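Hand-held gripper build: tips from the shared workshop

Updated again in September. These are the notes that used to be on the pinboard, typed up so people stop asking me for photos of the pinboard. Mostly for anyone making a hand-held gripper on a Friday evening with the shop's own tools, but a fair bit applies at home on a kitchen table.

Before you print anything

Weigh your filament. Not by eye, on the kitchen scales, minus the empty spool. The big housing is a long print and running out near the top is a miserable way to find out.

Print the housing mouth up. Longer, yes. But the supports come away from the inside, where no one's hand goes.

Slow the first layer right down. Wipe the bed with washing-up liquid and warm water, then leave it alone, no fingers.

Finger pads want a softer filament than the body. If it strings badly it's damp. Low oven with the door ajar if your oven really goes that low, ours doesn't, so we use the food dehydrator. Not for food any more. Label's on the lid, please leave it on.

The smaller Olari files are fine for the trigger and the back plate. The finger mount hole comes out tight on every printer we've got. Drill it out by hand, twist the bit in your fingers, don't put it in the pillar drill. It grabs and the part is gone.

Fingers and trigger

Both fingers should swing freely before the spring goes in. If one drags, find out why now. Usually a whisker of plastic in the hinge, a craft knife sorts it.

Candle wax on the pivot pins. Oil creeps into the pads and you'll never get it out.

Don't glue the pads on the first night. Double-sided tape, use it for a week, then glue. You will move them. I've moved mine 4 times.

Screws into plastic: turn it backwards first until you feel it drop into the old thread, then forwards. Stop when it's snug. A stripped hole can be saved with a bit of cocktail stick and wood glue but it's never as good.

Springs from dead biros are too weak. Clothes peg springs too strong. The ones in the Driltstead tin (second shelf, dented lid) are about right, put the leftovers back in the same tin.

Poles and long handles

A long reach makes everything heavier than you expected. Try it first with a broom handle and a bag of sugar taped on the end, five minutes, arm out. Then decide how long you really want it.

Grip tape: start at the bottom and wind upwards, overlap by half. Finish with a turn of electrical tape, pulled tight then relaxed for the last inch or it peels.

Cable along a pole wants a tie at each end and one in the middle, with a loop of slack at the moving bit. Bend the joint all the way both ways before you snip the ties. Reusable ties while you're still fiddling, proper ones when your done.
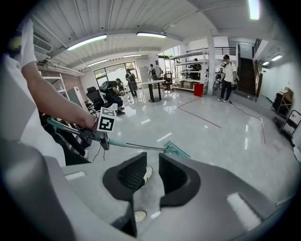 Sticky markers. Print them matt, plain paper is fine, never the glossy stuff. Glue stick onto stiff card, under a heavy book overnight, then mount. Keep a white border round the black. Don't laminate, the shine off the ceiling lights kills it. If a corner lifts replace the lot, a bent marker is worse than none.

Write on the back of the card which way is up. Sounds daft. Do it.

Trying it out

Start soft. Rolled socks, a sponge, an empty squash bottle. Then something awkward like a wooden spoon. Mugs last, and not your favourite.

Keep a tally. Ours is a clicker from the baking drawer, it's on 1,607 squeezes and the only thing replaced is one pin. Without a tally everybody swears theirs has done thousands.

Trainers or something else flat and closed. No sandals, we've had a pole dropped on a toe.

Tell people before you swing anything long. Look behind you as well.

Leads on the floor get taped down along the whole length, or run round the edge. Not just a dab of tape at each end, that makes a tripwire. Use the cloth tape, parcel tape leaves a mess that takes white spirit and an hour to shift.

If the grip goes soft half way through, check the string first (stretches), then the spring, then the pads. In that order. I've taken a whole one apart over a loose knot.

Batteries and bits that get warm

Charge on the tiles, never on the bench with the sawdust. Someone in the room the whole time.

Motor too warm to keep your thumb on? Stop. Give it 2 minutes off and check nothing's binding. Uvis boards cut out on there own when they get hot, the cheap ones just carry on till they smell.

Cleaning up

Damp cloth on the housing, drop of washing-up liquid. No kitchen spray, it went cloudy on the grey plastic and stayed cloudy.

Ribbed pads fill up with fluff. Old toothbrush, dry. If they've gone slippery, warm soapy water and let them dry overnight standing up.

Sweep the floor under where you've been working, clipped tie ends get everywhere and they're sharp. The magnet on a stick is for screws and it's on the hook by the sink.

Torres box is for failed prints. Anything bigger than your fist gets broken up first please, goggles on, pliers not hands.

Spare parts to keep in a jam jar: 3 pivot pins, a spring, a yard of string, roughly twice the screws you think.

Still to add: how to fix a cracked housing. Mine's holding with superglue and baking powder (sorry, bicarb, not baking powder, they're different) but I want to give it a few more weeks before I tell anyone to copy it.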